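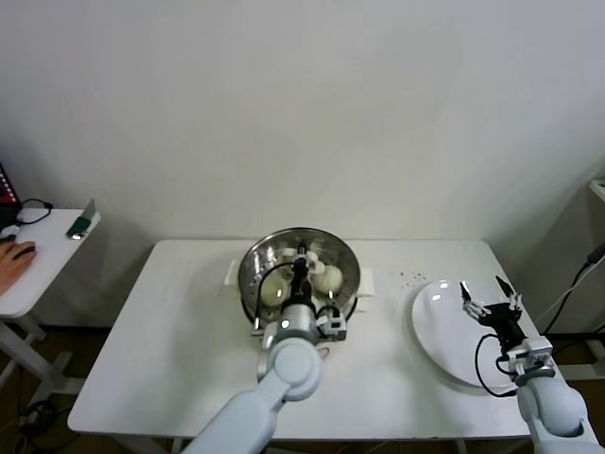 Steel bowl in its white holder, plate to the right.

Fri 10 December

The Suvstead bowl has replaced the Zostik one, which dented in May. Its holder has a small tab on either side, so it can be lifted without touching the rim. I prefer a wide, shallow plate next to it, as round food rolls off anything narrow. The white one from Prillidico does the job and was 2 for the price of one. The bowl and holder weigh 198 g more than the old set. Lids are sold separately and I have not ordered one.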